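Jaltusis Two-Arm Picking Unit

I run the small-parts room at our Ondmont site, and they asked me to write the blurb for this one because my crew has worked next to it the longest.

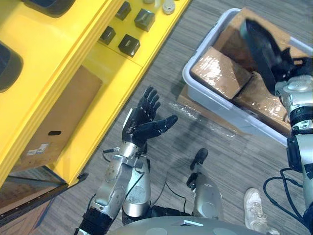 So, the Jaltusis. We started with one back in June and now we have 3. Two arms, five-fingered hands, and it works at the same shelves and tubs we already had – no new racking! I was braced for a remodel and got a power outlet and a floor plan.

What changed for us is mostly the bending. Darlene Fehr used to go home with a sore back every night, and now she sets up the jobs, checks the odd ones and trains the new folks (she's picky, in a good way). Our best shift so far was 1,014 picks against a target of 1,000. It's slower than Darlene on a good morning, and she'll tell you so.

It does want somebody nearby, especially the first few weeks. Plan for that in your staffing.

Fits Ochoa and Sivness shelving. Service is due every 3,000 hours. Spare hands are sold separately, left or right – check which one you need before you order, I didn't.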